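Equipment Notes: Second Arm Station, Budget Request for August

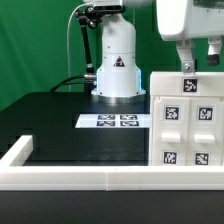

Should the arm and the gripper be bought on one order?
Split them. The Lerkik quote bundles both, but the gripper carries a longer lead time and would hold up the whole shipment.

Lai-ching Lu has revised the plan for the second station. The arm stays on the capital line. Camera mounts, cables, clamps and printed markers move to consumables, where the limit is $2000 per order. A spare set of gripper fingers from Zutwood is quoted at $580 and should go in with the first purchase, as finger tips wear faster than anything else on the station.

Drawer cabinets for the handling tests come from Hekell. Order the same model as the first station so that marker positions and handle heights carry over without new calibration files.

The service contract runs 24 months from delivery. Tin-yau Kong has asked for five days of bench time before acceptance is signed. Groups that want hours on the new station should send him their estimates by the end of the month, with payload and reach stated.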